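4.2 Linen changes and guest-reported sleep

The second part of the survey dealt with how often beds were changed in the small guesthouses of Thepsuriya. We received 182 completed forms from owners, covering 3,240 guest nights between them. Most owners changed the sheets after every stay. For stays longer than four nights the practice varied a good deal, and 15 owners had no fixed rule at all.

Guests who slept on sheets changed at least every third night rated their sleep slightly higher. The gap was small -- smaller than the one linked to street noise -- and it disappeared when we looked only at rooms with air conditioning. Fabric weight had no clear effect. Owners who bought from Kerotetti and those who bought at the local market had nearly the same scores.

Color was not part of the original form. It was added in July after several owners wrote that plain, muted sheets drew fewer complaints about stains than white ones did.

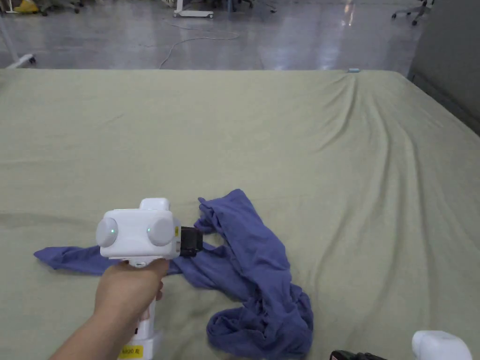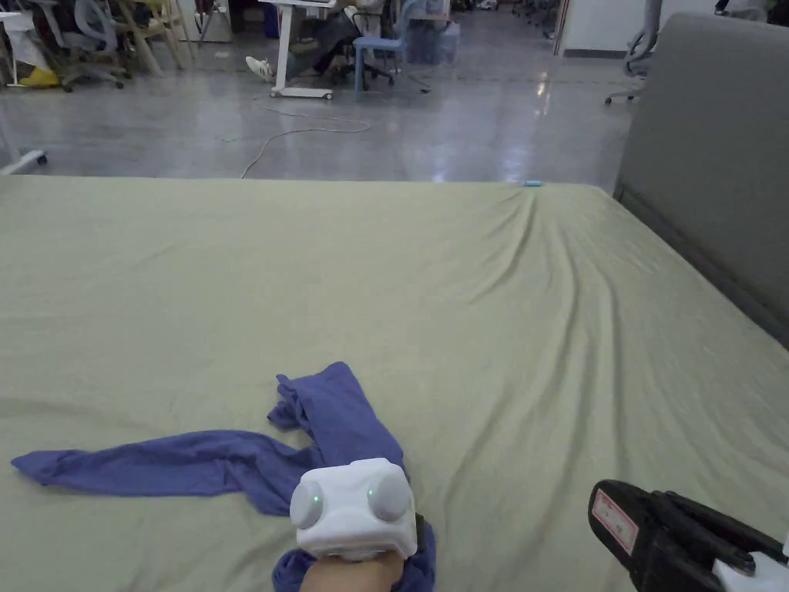
Figure 3. Sage-green sheet on a large bed.

Nuanchan Khunthong, commenting on a draft of this section, objected that fewer complaints may only mean that stains are harder to see on darker cloth, and asked that the color results be kept apart from the sleep scores. We report them separately in Section 4.3.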